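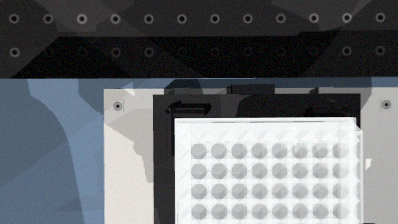 The sour end of the soup

A bran ferment from eastern Romania is turning up on lunch menus a long way from home. Making it the same way twice is harder than it looks.

Words: Melaniia Karpenko

Borș is a cloudy, pale yellow liquid made by leaving wheat bran in water until it goes sour. It shares its name, more or less, with the beetroot soup, and the two are often confused on English menus. Beetroot need not come into it. In the kitchens where I have eaten it, borș is an ingredient, added near the end of cooking to a broth of chicken, beans or river fish. The finished soup is usually called ciorbă, though in Moldavia the soup may take the name of the liquid.

Skinis, a lunch room on the market square in Unthorpe, has served one sour soup a day since May. The kitchen is run by Ileana Roman, who trained as a baker and still keeps her notes as one, by weight. She makes the borș in the cellar in food-grade tubs and gets through a tub between one delivery of bran and the next. Her records are in a hardback ledger. The lunch on the day I visited was number 721.

The liquid is simple to describe. Coarse wheat bran and a smaller amount of maize meal go into a tub. Hot water is poured over them and the mixture is stirred, then left until it is only just warm. A handful of bran from the previous batch, known as huști, goes in at that point. The tub is covered with a cloth and stirred with a long spoon each morning and evening. When it smells sharp and clean, the liquid is strained off, bottled and chilled. Some cooks put in a sprig of sour cherry or a stalk of lovage. Roman adds lovage, and only after straining.

What goes on in the tub is mostly the work of lactic acid bacteria, with wild yeasts alongside. The bacteria feed on sugars freed from the grain and give off lactic acid. Yeast gives a little gas and some of the bready smell. If the tub is too cool the bacteria are slow and other organisms get a share of the food, and the liquid can turn slimy. If it is too warm the sourness arrives quickly but tastes flat. Roman holds the cellar steady with an oil radiator and a thermostat taken from a proving cabinet.

The saved bran is the part most likely to go wrong. Huști kept in the fridge for a few days wakes readily. Kept longer, it needs feeding with fresh bran and warm water before it can be trusted with a full tub. Irina Iordache, who supplies three restaurants from a unit on the Idik estate, dries hers on trays at low heat and stores it in jars. She loses some strength by this method and makes up for it by using more.

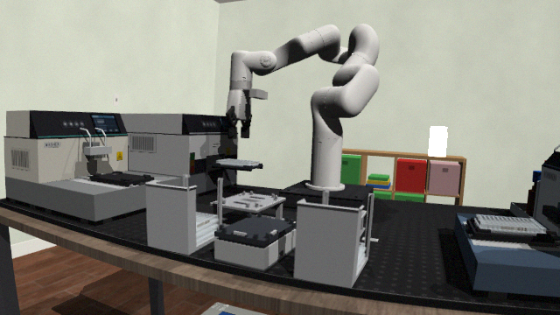
Bran itself varies more than most cooks expect. Roller-milled bran comes in broad, clean flakes with little flour attached. Stone-ground bran carries more starch, ferments faster and leaves a heavy sediment. Iordache buys both and blends them. Roman uses stone-ground only and puts up with the sediment, which she lets settle overnight before drawing off the clear part with a ladle. The cloudy remainder goes into the staff bread.

Water matters too, chiefly for its hardness. Hard water contains carbonates that take up some of the acid as it forms, so a tub made with it needs longer to reach the same sourness. Unthorpe has hard water. Roman's first batches there were fermented to the timetable she had used at home in Bacău, and the soup was dull. She now goes by a pH meter and her own tongue, in that order. The meter is checked against buffer solution every morning before the ovens go on.

Iordache has no meter. She titrates, which measures the total acid present instead of its strength, and she argues that this sits closer to what the mouth notices. A bean broth will mask acid that a thin vegetable broth would leave bare, so a single pH reading on the bottle tells the cook little about the bowl. Both women end up adjusting by taste at the stove.

There is a question of when to add it. Borș is boiled separately and skimmed, then poured into the soup once the vegetables are soft. Acid slows the softening of potatoes and beans, and a cook who sours the pot early can be left with carrots that squeak. Boiling also ends the fermentation, so the soup will not go on getting sharper on the hob. Lovage goes in off the heat. Cream, if used, is let down with a few spoonfuls of hot soup first to stop it splitting.
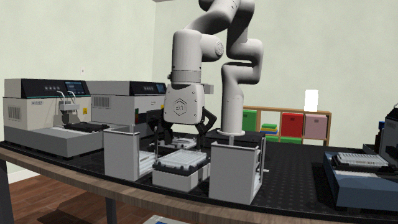 Selling it by the bottle

Iordache began bottling for home cooks two years ago. Her last full production run came to 2,007 bottles, all of it raw, chilled and labelled with a short life. Raw borș goes on working slowly in the fridge and a tight cap will hiss when opened. Pasteurised borș keeps well and travels well, but the aroma suffers. Bianca Nistor, who buys for the Mbwambo grocery shops, stocks both and reports that customers who grew up with it choose the raw one almost without exception. Everyone else picks by price.

Powdered versions exist. Most of those I bought were citric acid, salt, dried vegetables and a little bran for colour. They make a soup sour. The taste is thin and stops early, with none of the grain flavour behind it. Veronica Nedelcu, who cooks fish soup at weekends from a van, keeps a packet for emergencies and has used it twice.

A small batch at home

Use a clean glass jar of 4 litres and leave a hand's width clear at the top. Put in 60 grams of maize meal and enough coarse bran to fill a quarter of the jar. Pour over water just off the boil, a little at a time so that the glass does not crack, and stir well. Leave until it feels lukewarm against the wrist. Add a cupful of huști, or, lacking that, a slice of stale rye sourdough. Cover with a cloth and keep somewhere warm.

Stir twice a day with a clean spoon. Start tasting on the third day. A sharp smell with some bread in it is right. Throw the batch away if there is coloured mould, a smell of rot or any ropiness when the spoon is lifted. Strain, bottle, chill, and keep back a cupful of the wet bran for next time.

Skinis serves its soup from noon until the pot is empty, every day except Monday.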